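Open day, October 10, 2022: notes and kit page for the Jisden simulated pick-and-place bench

I've been meaning to put the Jisden bench up on the equipment pages for ages, and since we've just had people round to see it I thought I'd write up both at once, the kit and the day. If you came along, thank you! If you couldn't make it, this should tell you most of what you'd have heard from me at the screen (minus the coughing).

Jisden is our simulated arm setup. It's a single arm with a two-finger gripper, standing in a furnished room, and you drive it from a desk. We run it on the Takard workstation in the back office, the big noisy one, and you can either take the controls yourself or load a saved run and watch it play. The rooms come in a pack called Tilahun and you can swap between them. For the open day I stuck with the living room, as people get the idea straight away when there's a sofa in it.
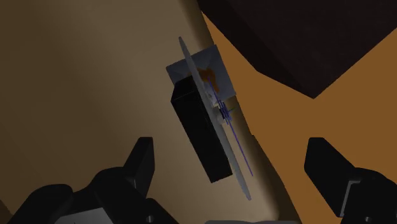 The wrist view is the one I'd tell anyone to learn first, even though everybody wants to start with the big room view. You see what the gripper sees, so judging the last little stretch of an approach gets much easier once you trust it. It does take practice, mind. A clock nearly edge-on between the open fingers is mostly a thin grey sliver with a black box on its back, and a few visitors needed a moment to work out which way it was facing. My advice is to stop, turn the wrist a touch and look again before you close on anything.

**How the demo ran**

Each slot was 10 minutes, which was too short, and I'll make it longer next time. I did a quick pass over the controls, then handed over. The task was simple enough to say out loud: bring the gripper to a small object on the sofa, line up, and have a go at a grip. Thin round things are the awkward ones. They look easy from one side and then you swing the view and find your fingers are pointing at the rim, or past it.
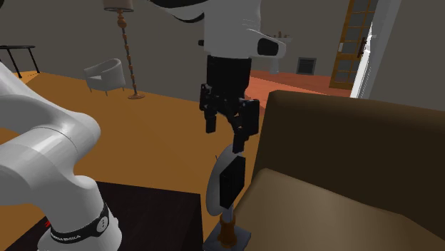 I'd set the speed to 60 per cent for visitors and I think that was right. Somebody asked to try it at full speed and I let them, and we all learned something about overshooting. If you book the bench for yourself you can set whatever you like, but please put it back afterwards, because the next person may be a beginner and the setting stays where you left it.

The other thing I got asked a lot was whether you can change camera while the arm is moving. Yes, you can! The number keys do it and the arm carries on with whatever it was doing. I flick between the wrist and a room view all the time, and after an hour or so you stop noticing you're doing it.
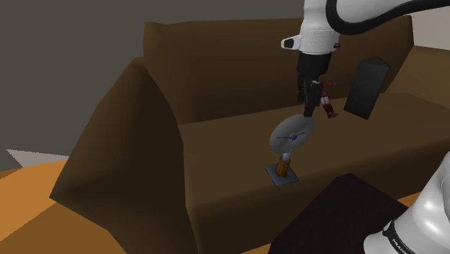 ### What you get with a booking

- Use of the Takard workstation, two monitors and the hand controller
- The Jisden bench software with the Tilahun room pack
- A library of 500 saved runs to replay or pick apart
- A short printed guide to the controls (I wrote it, so blame me for the typos)
- Space to save your own runs, which you can take away on a stick

You don't need any experience. I'd say give yourself a whole morning if you can, as the first bit always goes on finding out which way is forwards. Objects can be moved about before you start a run, and there's a reset key if you've made a mess of the layout.

### Known niggles

Loading the living room for the first time is slow, so start it up and go and put the kettle on. The hand controller also drifts slightly to the left. It has done so since July and I've got a replacement on order through Tirker, but for now there's a recalibrate button on the side panel and it only takes a few seconds. Replays aren't affected.

### Booking

Ask at the Tirker front desk or ring extension 912 and leave a message with the date you're after. Mornings go quickest. If you'd like me to sit in for your first session, say so when you book and I'll come down if I'm about.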